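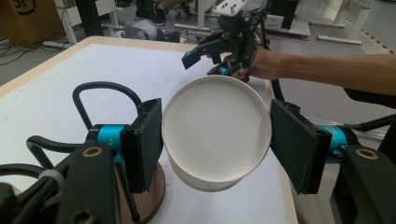
Vira Panasiuk has kept every lid since the Pramik Street dairy closed, she told the Malcombe town council, and she would like to know which of the 126 are now considered trash.

As of September, the answer is all of them. Malcombe's new recycling rules accept tubs but turn away lids, which go in the gray bin along with pizza boxes and, for reasons the town has yet to share, egg cartons. The change follows a switch of contractors from Ploritz to Skoryk, expected to save the town $3,840 a year – or a bit less than it spent printing the leaflets.

Residents who get it wrong will find a yellow sticker on the bin. After seven stickers, there is a phone call. Fines of up to $900 are possible, though the leaflet lists them under "Helpful Tips."

The council takes up egg cartons next month.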